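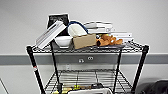
What does automation change for the people who work in a returns room? Mostly it changes the order of their day and the kind of attention they pay. The lifting, carrying and reading of labels shrinks, and the judging of odd, mixed or damaged goods takes up the hours that are left over.

Returns room automation

Returns room automation is the use of machines and software to receive, identify, sort and put away goods that customers have sent back to a seller or a rental service. It is usually treated as a branch of warehouse automation, though people who have worked in both will tell you, often at some length, that the two feel very different. Outgoing goods are known before anybody touches them. Returned goods come back in whatever state and company they happen to be in, and a good deal of the work lies in finding out what has arrived.

Background

For a long time the returns room was the last part of a building to be automated, and in many smaller firms it still is. Conveyors and scanners were made for cartons of steady size, and a shelf in a returns room is seldom so obliging. On a wire shelving cart waiting to be sorted, a white bowl may sit on the same shelf as a stuffed toy dog, a tan cardboard box, a fabric bag with a blue handle and a heap of white papers or flat boxes. A worker takes all this in at a glance. A machine has to separate one thing from the next, settle on where each may safely be held, and then match it to a record that was perhaps typed in a hurry.

Methods

Most systems split the work into stages. In the first, the contents of a cart are looked over by a camera and compared with the list of returns expected that day. In the second, each item is picked up, by an arm or by a person, and placed alone on a tray so that it can be weighed and checked. In the third, it is sent to one of several places: back to stock, to cleaning, to repair, or to a holding shelf where someone will have to think about it a little longer.

Soft goods are a well-known difficulty. A bag or a plush toy changes shape as it is lifted, and papers lying on top of one another are easily taken for a single object. Wire shelves bring a small trouble of their own, as thin dark rods can confuse the depth readings on which many picking systems depend. Some rooms lay a flat tray over part of the shelf, a modest and rather old remedy that also pleases the people who used to lose pens through the gaps.

The Vurstead returns room

A fairly well documented case is the returns room at Vurstead, run by the household goods firm Madigan, which brought in a sorting system called Jekeris in October. The room had 6 people on the day shift at the time, and all of them stayed on, although 2 moved to new duties at the inspection table. The system was set up to handle nearly 243 items in a shift, with anything it could not name being passed to a person.

Cathal Cronin, the shift lead, kept a running diary of the change, which the firm later shared with its other sites. His entry for Saturday, February 19, 2022 is the one most often passed around. In it he writes that the early weeks were slower than the old way, that the staff were tired of walking over to clear alerts, and that the mood lifted once they were allowed to set the alert rules themselves – a small thing on paper, he says, and a very large one by the coffee machine.

Effects on workers

Reports from rooms of this kind tend to agree that bending and carrying go down and that time spent standing in one place goes up. Madigan answered the second point with stools and with a 5-minute change of station each hour. Skills shift as well. New staff at Vurstead learn the inspection table first, and the older hands have worried that they no longer pick up the feel of the stock that came from handling everything that passed through the door.

Pay is a less settled matter. Inspection work was graded above sorting at Vurstead, but the firm Irow, which uses a similar arrangement, kept the two grades the same and rotates people between them by the week. Staff at Irow are said to like the variety and to dislike the handover notes, which have grown rather long.

See also

Order picking
Reverse logistics
Machine vision
Job rotation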